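빙질은 하루 전에 정해진다: 본넨트 아이스링크 제빙 책임자 인터뷰

2023년 1월 22일

주니어 아이스하키 구단 자스소프(Zasthorpe)의 홈 링크인 본넨트(Bonent)는 이번 시즌부터 제빙 절차를 전면 개정했다. 11월 홈 경기에서 2피리어드 후반마다 골대 앞 얼음이 패이는 문제가 반복된 뒤의 조치다. 제빙 책임자를 기계실 옆 사무실에서 만나 바뀐 내용을 들었다. 본인의 요청에 따라 이름은 싣지 않는다.

첫 질문은 얼음 두께였다. 그는 두께 자체보다 편차를 먼저 본다고 했다. "중앙과 코너의 두께가 다르면 같은 냉각수 온도에서도 표면 온도가 달라집니다. 우리 링크는 남쪽 코너가 늘 두꺼웠어요. 정빙차가 회전하면서 속도를 줄이는데 급수량은 그대로였으니까요. 그 자리에 물이 더 쌓이고, 더 두꺼워지고, 표면은 더 물러집니다."

개정 절차에서는 회전 구간에 들어가기 전에 급수 밸브를 먼저 줄인다. 운전자마다 줄이는 시점이 달라 초기에는 결과가 고르지 않았다. 지금은 보드에 작은 표식을 붙여 조작 지점을 통일했다. 코너 두께는 드릴로 측정해 기록지에 남기고, 편차가 기준을 넘으면 다음 날 오전에 날로 깎아 맞춘다.

급수 온도도 손을 댔다. 종전에는 온수 탱크 설정이 계절과 무관하게 고정돼 있었다. "뜨거운 물은 긁힌 홈에 잘 스며들고 기존 얼음과 잘 붙습니다. 대신 냉동기에 부하가 걸리고 굳는 시간이 길어져요. 경기 중간 휴식은 정해져 있으니 무한정 올릴 수는 없습니다." 현재는 경기 전 정빙과 피리어드 사이 정빙의 설정을 분리해 운용한다. 한 번에 쓰는 물은 최대 300리터이며, 피리어드 사이에는 이보다 적게 쓴다.

골대 앞이 패이는 원인은 두 가지로 정리했다. 하나는 골리가 경기 전에 크리즈를 거칠게 긁는 습관이고, 다른 하나는 조명과 관중 열로 인한 표면 온도 상승이다. 앞의 것은 막을 방법이 없다고 했다. "골리는 긁어야 발이 잡힙니다. 그걸 하지 말라고 할 수는 없죠. 우리가 할 일은 긁힌 눈을 제때 치우고, 정빙 때 크리즈를 따로 한 번 더 지나가는 겁니다." 뒤의 것은 경기 시작 4시간 전부터 냉각수 설정을 단계적으로 내려 대응한다. 한꺼번에 내리면 얼음이 부서지기 쉬워지고, 스케이트 날이 지나갈 때 조각이 떨어진다.

선수들의 평가는 엇갈렸다. 수비수들은 단단해진 표면에서 퍽이 덜 튄다고 했고, 일부 공격수는 급회전할 때 날이 덜 박힌다고 했다. 그는 양쪽 의견을 모두 기록해 두고 있다. "피겨 쪽은 더 무른 얼음을 원하고 하키는 단단한 얼음을 원합니다. 같은 날 두 종목이 들어오면 중간값으로 가지 않습니다. 시간표를 보고 나중 종목 쪽으로 맞춰 갑니다."

습도 관리로 화제를 옮겼다. 본넨트는 제습기를 관중석 상부에서 가동하는데, 출입문을 열어 두는 시간이 길면 효과가 떨어진다. 경기일에는 장비 반입구를 경기 시작 90분 전에 닫는다. 방송 장비가 늦게 도착한 날 유리에 김이 서리고 천장에서 물방울이 떨어진 일이 있었다. 떨어진 물은 얼음 위에서 작은 혹이 되고, 퍽의 진행을 바꾼다. 그런 혹은 정빙차가 지나가도 한 번에 없어지지 않아 스크레이퍼로 먼저 밀어야 한다. 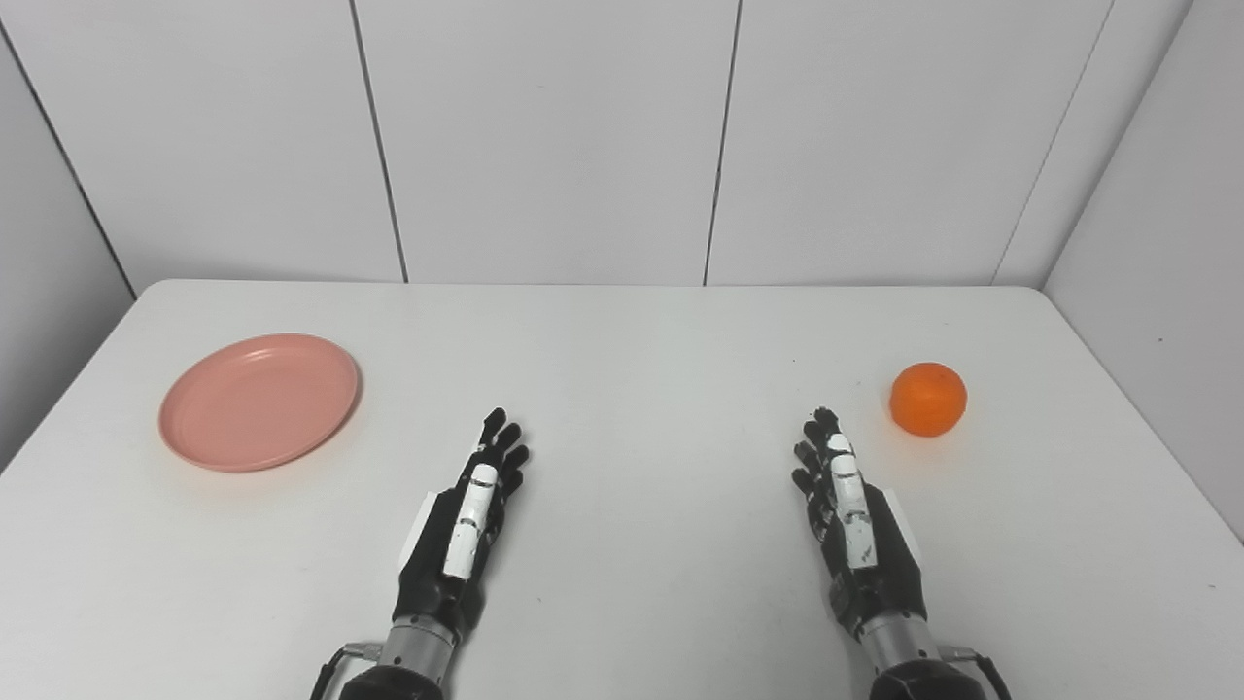

수질은 본인이 가장 오래 다룬 항목이라고 했다. 수돗물의 용존 고형물이 많으면 얼음이 탁해지고 어는 과정에서 불순물이 표면으로 밀려 올라온다. 원정 구단 플러노라(Flernora)의 링크에서 쓰는 탈이온수 설비를 검토했으나, 순도가 지나치게 높은 물은 얼음이 쉽게 깨진다는 판단에 따라 수돗물을 일부 섞는 방식을 택했다. 혼합수의 전도도는 주 단위로 확인한다.

정빙차 날의 교체 주기에 대해서는 운행 횟수를 기준으로 삼는다고 답했다. 80회를 채우면 상태와 관계없이 연마를 보낸다. "눈으로 보면 멀쩡한 날이 많습니다. 그런데 무뎌진 날은 깎지 않고 눌러요. 눌린 얼음 위에 물을 뿌리면 층이 생기고, 그 층이 경기 중에 벗겨집니다." 연마는 외부 업체 츠은숙(Chuensuk)에 맡기며, 돌려받은 날은 장착 전에 직선도를 다시 잰다.

남은 과제는 배관이다. 바닥 냉각 배관의 북쪽 구간은 유량이 낮아 복귀 온도가 다른 구간보다 높게 나온다. 밸브 조정으로는 차이가 다 없어지지 않았고, 시즌 중에는 얼음을 걷어 낼 수 없어 비시즌 공사로 넘겼다. 그때까지 북쪽 블루라인 부근은 정빙 때 급수량을 낮춰 얇게 유지한다.

플레이오프 기간의 계획을 묻자 그는 절차를 바꾸지 않겠다고 했다. 연습 시간이 늘어나면 오전 정빙이 한 차례 추가될 뿐이고, 설정값은 정규 시즌과 같다. "중요한 경기라고 설정을 건드리면 선수들이 먼저 압니다. 어제와 같은 얼음이면 됩니다." 인터뷰를 마친 뒤 그는 저녁 연습 전 코너 두께를 재러 링크로 내려갔다.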